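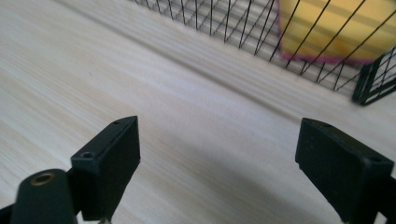 浅色木纹台面,旁边是黑色网篮

版块:翼手目 / 声学监测
主题:城郊河道录到的36 kHz准恒频叫声,归到哪个种合适

灰翅夜航 楼主
在河道东岸布了一台Jeser录音仪,从三月开始,每晚日落前半小时启动,日出后停。采样率300 kHz,触发式录音,高通滤波开在仪器默认档,没有改。目前攒了大约3,000个触发文件,去掉螽斯和雨声之后还剩一半不到。

多数文件没有争议,是东亚伏翼,末端频率在四十多千赫,脉冲间隔和形状都典型。问题在另外一批,出现时间集中在天黑后的头一个小时,准恒频段很平,能量峰值稳定在36 kHz附近,前面有一小段下扫,后面没有明显的钩。用Nolside跑自动分类,一部分给了伏翼属,一部分给了棕蝠属,置信度都不高,还有一部分直接丢进“未定”。

地点在华北平原北缘,西边不远就是浅山。河道两侧是硬化护岸,有一排成年毛白杨,水面上方没有遮挡。麦克风架在护栏立柱上,朝向水面,略微上仰。

想问两件事。一是这个频率在本地有哪些候选种。二是在没有捕捉记录的情况下,报告里写到哪一级比较稳妥。

不语蚊蝠
先说候选。华北能在这个频段给出准恒频的,首先考虑阿拉善高级伏翼,文献上末端频率比东亚伏翼低一截,正好落在三十多千赫。浅山边缘有分布,夏天会利用建筑缝隙。其次是东亚伏翼在开阔处的低频变体,但它压到36就偏低了,我没有见过稳定压到这个位置的。棕蝠属更低,大棕蝠一般在三十以下,可以先排除。

写到哪一级,看你贴什么数据。只有峰值频率不够,至少要末端频率、起始频率、持续时间、脉冲间隔,每段取信噪比最好的连续几个脉冲,搜索相,不能混进接近相。

石缝第三层
楼上说大棕蝠可以先排除,我不同意。大棕蝠在杂波环境里末端频率会抬,脉冲变短,带宽变宽。硬化护岸加一排杨树,对从树冠侧面切过去的个体来说就是边缘环境。抬到三十出头完全可能。

不语蚊蝠
抬频的同时波形会变陡,准恒频段会缩短甚至消失。楼主描述的是准恒频段很平。平的、36、搜索相,这三条合在一起跟杂波环境里的大棕蝠对不上。

石缝第三层
“很平”是楼主的目测,语图的纵轴范围一拉大什么都很平。先看斜率数值再说。

灰翅夜航 楼主
斜率没有量过,只看了语图,这一点石缝说得对。我今晚补。另外问一下,峰值频率用整段脉冲的功率谱取,还是只取准恒频段?Nolside默认是整段,我报的36是默认结果。

三角踏板
整段取。对下扫加准恒频的脉冲,能量本来就集中在准恒频段,两种取法差别很小。差别大的时候往往说明录到了回声叠加,这种脉冲应该扔掉。

注意水面。麦克风朝水面、蝙蝠贴水飞,直达声和水面反射声的路径差会在频谱上打出等间隔的凹口,峰值会被凹口推着跑。检查方法是看同一序列里连续脉冲的峰值是否缓慢漂移,而末端频率不动。如果是,就以末端频率为准,峰值不要报。

灰翅夜航 楼主
凹口确实有,主要在低空通过的序列里。那批36 kHz的序列看起来飞得比较高,凹口不明显。我说的“飞得高”是根据信号强度变化慢推的,没有目视。

老式超外差
信号强度变化慢不能推高度,只能推它相对麦克风的角速度小。远处平飞的也慢。

石缝第三层
同意楼上。再补一个,远距离的信号高频端衰减快,起始频率会被低估,看上去下扫段很短。楼主写的“前面有一小段下扫”,有可能就是衰减之后剩下的部分,原始脉冲的带宽不见得小。所以起始频率在这个数据里基本没有诊断价值。

不语蚊蝠
起始频率没有价值,这个我不反对。末端频率受衰减影响小,所以才要以它为主。

河湾样线员
我在相邻流域做过两个夏天的样线,录到过同样的东西,当时也卡在这里。后来在一处老水闸的伸缩缝下面张了网,捕到的是阿拉善高级伏翼,放飞时录的声比自由飞行高一些,飞出一段距离之后回落,落到三十六上下。样本很少,只有几只个体,没有发表。只能说明这个频率在这个种的范围里,不能说明这个频率只属于这个种。

石缝第三层
放飞录音的问题都知道,刚离手的个体叫声短、频率高、带宽大。你取的是飞出去多远之后的脉冲?

河湾样线员
没有量距离,取的是序列的后段,脉冲间隔稳定之后的部分。当时用化学荧光棒做了标记,目视跟到水闸对岸的树线。

三角踏板
分享一个流程,我自己一直在用,来源是Marites Macapagal写的一份内部技术说明,原文是给另一个地区用的,频率阈值不能照搬,步骤可以照搬:

先按序列整理,不按文件。一个触发文件里可能有两只个体,两个触发文件也可能是同一次通过。
每个序列里剔除首尾脉冲,剔除过载削顶的脉冲,剔除与前一个脉冲间隔明显短于序列中位数的脉冲。
剩下的脉冲量末端频率、持续时间、准恒频段斜率,取中位数,一个序列只贡献一行数据。
画末端频率对持续时间的散点。如果是一个种随环境调整,点会连成一条斜带。如果是两个种,中间会有空档,或者在同一持续时间上出现两个频率团。

最后一步最关键。自动分类器给的标签在画完散点之前不要看。

老式超外差
散点那一步我有保留。东亚伏翼和比它低的那个种,在同一持续时间上的间隔在三角踏板的地区可能很清楚,在别处未必。两团之间有过渡点时,人会倾向于按自己想要的位置切一刀。建议至少两个人独立切,再比对。

三角踏板
可以。我们是三个人切,不一致的序列全部进未定。未定比例高一点不影响活动节律分析,只影响种类清单。

灰翅夜航 楼主
按三角踏板的步骤重新整理了。先挑了60个序列做试验,都是信噪比比较好的,两团东西分得开。高的一团是东亚伏翼,没有悬念。低的一团末端频率在三十五左右,持续时间普遍长于高的一团。斜率也量了,低的一团准恒频段的斜率小,跟目测一致,石缝可以放心。

两团之间有几个过渡序列,持续时间都短,位置靠近高的一团的下沿。

石缝第三层
斜率小我接受,大棕蝠这条我撤回一半。另一半是这样:你挑的是信噪比好的序列,信噪比好意味着近,近意味着偏向贴着护岸飞的个体。低的一团里有没有混进大棕蝠,取决于你没挑的那些序列。不能拿这一批替全部数据下结论。

不语蚊蝠
大棕蝠要混进来,也应该混在低的一团的下方,拖出一条尾巴。楼主看看三十二以下有没有点。

灰翅夜航 楼主
试验的这批里三十二以下没有点。全部数据还在跑。

钝齿
插一句设备的问题。楼主的Jeser是哪一版麦克风?早一批的驻极体麦克风在三十几千赫有一个谐振峰,灵敏度比两侧高,弱信号的峰值频率会被往那边拉。装了防水膜之后更明显。我自己测过三只,峰的位置不一样,最明显的一只就在三十五到三十八之间。

灰翅夜航 楼主
是驻极体的,用了两个季度,外面套了Brurkumance的防风罩。没有做过校准。

钝齿
那就先做校准。防风罩也要算进去,那种泡棉吸湿之后高频衰减很大,早晨收机和晚上开机的响应可能不是一回事。

三角踏板
麦克风响应影响峰值,不影响末端频率。末端频率是在时频图上沿脊线找终点,脊线位置由频率决定,与幅度响应无关,前提是终点没有埋进噪声。所以又回到前面那句话,报末端频率。

钝齿
前提不成立的时候就有影响。响应在某个频率以下快速下降的话,弱脉冲的末端会先掉进噪声,量到的终点就偏高。真正终点在三十三,量出来三十五,这种情况我遇到过。

三角踏板
会有,但偏差方向单一,而且与信噪比相关。把末端频率对信噪比画一张图,有趋势就是假象,没趋势就可以用。

老式超外差
校准不一定要标准声源。手头没有的话,用一只超声驱蚊器或者倒车雷达探头都行,频率固定,绝对声压不知道也没关系,换麦克风做相对比较。只能测单点,看不出整条曲线,聊胜于无。

钝齿
倒车雷达探头在四十千赫,离三十六不远,但是谐振峰很窄的话照样测不到。建议找扫频源。压电高音头加一块采样率够的声卡,功率小一点,距离固定,周围不要有反射面。

石缝第三层
也可以用现成数据。夜里的宽带噪声,例如细雨打在树叶上的声音,长时间平均之后谱线应该是平滑下降的,如果在三十几千赫鼓一个包,那就是麦克风的。不用额外做实验。

灰翅夜航 楼主
这个办法简单,雨声文件我没有删,有一整晚的。做完回来报。

河湾样线员
顺便问楼主,水面上有没有录到鼠耳蝠?硬化护岸的河道,水鼠耳蝠类的活动受光照影响很大。我那边装了路灯的一段几乎没有,没装路灯的一段整晚都有。

灰翅夜航 楼主
有,后半夜多,典型的陡下扫,脉冲间隔规整。没有往种上分,全部记成鼠耳蝠属。东岸有路灯,午夜之后减半亮。活动量和灯的关系没有统计,录音仪只有一台,没有对照。

不语蚊蝠
鼠耳蝠记到属是对的。水面觅食的大足鼠耳蝠有人根据末端频率分,我看重叠太多。

石缝第三层
难得跟你意见一致。

灰翅夜航 楼主
报一下雨声的结果。长时间平均谱在三十四到三十七之间确实鼓了一个包,幅度不大,但肉眼能看出来。去掉防风罩,换了另一晚的小雨,包还在,两侧的坡度有变化。所以包是麦克风的,防风罩改变的是高频端。

末端频率对信噪比的图也画了。高的一团没有趋势。低的一团有很弱的趋势,信噪比越低,末端频率略高,去掉信噪比最差的一部分之后趋势消失,中位数几乎没动。

钝齿
跟预期一样。峰值36这个数字不要再用了,标题也建议改。

灰翅夜航 楼主
标题改不了,超过编辑时限了。后面一律以末端频率为准。

三角踏板
低的一团去掉弱信号之后中位数没动,说明这个团是真的,不是麦克风造出来的。种的问题另说。

老式超外差
“团是真的”同意。另外提醒,谐振峰会影响触发。触发阈值按幅度算,三十几千赫灵敏度高,低的一团更容易触发,高的一团要更近才触发。两个种的触发次数不能直接比,报告里不要写谁多谁少。

灰翅夜航 楼主
这一点之前完全没想到。原来的草稿里有一张两个种逐月触发次数的柱图,我改成各自的夜间节律曲线,各自归一化,不放在同一坐标下比较。

石缝第三层
归一化之后节律也受触发影响,只是两个种各自内部的影响相对恒定,除非湿度整夜变化大。湿度上升,高频衰减加快,探测距离缩短,后半夜的活动会被低估。高的一团受影响更大。

灰翅夜航 楼主
有温湿度记录,录音仪每次触发都写进文件头。衰减系数可以逐个算,但是探测距离还取决于叫声的源级,没有本地数据。

石缝第三层
源级用文献值,给一个范围,算上下限。写在讨论里,不要拿来修正原始计数。

Cruzado镇东
潜水很久,第一次在这个版发帖。我的数据跟楼主情况类似,地点在山前,低的一团更明显,高的一团反而少。用的是另一种MEMS麦克风,响应曲线出厂附带,三十几千赫是平的。低的一团末端频率中位数比楼主的低不到一个千赫。可以当作一个独立的旁证。原始文件可以共享,文件不小,需要的话发硬盘。

三角踏板
这个有价值。不同麦克风、相近地点、位置几乎相同的团,麦克风因素基本可以放下。

不语蚊蝠
所以种级结论:阿拉善高级伏翼,可能性高。

石缝第三层
两套声学数据再一致,也只是声学数据。没有捕捉,没有遗传,本地的参考叫声库里这个种的录音屈指可数。写“高级伏翼属未定种,声学特征与阿拉善高级伏翼相符”。

不语蚊蝠
写到属也是一个判断,伏翼属和高级伏翼属在叫声上没有分界,你凭什么能定属不能定种?如果按你的标准,应该写“伏翼类,末端频率约三十五千赫”,连属都不要写。

石缝第三层
你说得有道理,属的名字确实没有独立证据。那就写声学类型,给一个编号,正文里说明与哪个种相符,依据是哪几条。

河湾样线员
写声学类型的好处是以后有捕捉数据可以回溯,不用改数据库,只改对照表。我们那边一直这么处理。

老式超外差
原始录音保留,不要转有损格式。见过有人为了省空间转成压缩音频,超声部分全部没了。

灰翅夜航 楼主
原始文件存了两份。声学类型的写法我采用,种名放在备注列。

剩下一个没有解决的,就是两团之间那几个过渡序列。全部数据跑完之后过渡序列的比例没有下降,都集中在杨树那一侧关灯之后的时段,持续时间短,间隔短。逐个看了波形,没有接近相的特征,也没有叠加。

三角踏板
短持续时间上两个种的末端频率会靠拢,本来就分不开。全部进未定。

不语蚊蝠
看一下序列里有没有社交叫声。东亚伏翼的社交叫声是多成分的低频下扫,夹在搜索脉冲之间。有的话可以把那一个序列定下来。

灰翅夜航 楼主
有两个序列里夹了低频的东西,在二十千赫以下,被高通滤波削掉一部分,形状不完整。我把滤波关掉再录一段时间。风噪会增加不少触发,存储卡应该够。

钝齿
关滤波之前先把麦克风换了。

灰翅夜航 楼主
已经在等快递。

河湾样线员
换麦克风之后旧的不要扔,两只并排同步录几晚,前后数据才接得上。并排的时候间距尽量小,朝向一致,防风罩要么都套要么都不套。

灰翅夜航 楼主
收到,两只都不套罩,挑没雨的晚上录。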